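Tidik Public Library
@TidikLibrary
26/06/2025

1/ The Tidik Public Library is revising its rules on borrowing, renewals and fines. The new rules take effect in October. This thread sets out the main changes for cardholders at the Bekorar and Wibisono branches.

2/ Overdue fines on books, magazines and audiobooks will end at both branches. Fines already on an account will be cleared when the new rules begin. Cardholders do not need to apply or visit a desk.
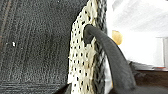
Photo: Tidik Public Library / Bekorar branch

3/ Replacement charges remain in place. An item that is 40 days overdue will be marked as lost, and its price will be added to the account. The charge is removed in full if the item comes back in usable condition.

4/ The standard loan stays at 20 days. Each loan may be renewed 2 times – online, by phone or at the desk – unless another reader has placed a hold.

5/ Holds will now be shared between the branches. A reader in Wibisono may request a title kept in Bekorar and pick it up at either desk. Items on hold are kept for one week after the notice is sent.

6/ Last year 728 cards were blocked for unpaid fines. Many belonged to households with children under 12. The Library's view is that a blocked card does little to bring a book back, and the Board has accepted that view.

7/ Interlibrary loans are not covered by the new rules. Lending libraries set their own due dates and fees, and these will continue to be passed on to the borrower.

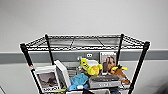
Marsh Lane Reader replied that the end of fines was welcome but asked whether people waiting for popular new titles would now wait longer, as "there is nothing left to make anyone hurry."

8/ In response to the question above: a card with an item more than one week overdue will be paused for new loans until that item is returned. The pause lifts the same day. Waiting times for new titles will be reviewed after the first six months, and the results will be posted on this account.

9/ Account notices are moving to the Keltix system. Cardholders who now receive notices by mail will continue to do so. Those who prefer email or text should confirm their contact details at either desk before the end of September.

10/ Printed copies of the full rules are available at both branches, in standard and large type. Written comments may be left at the desk or sent through the contact form on the Library's website.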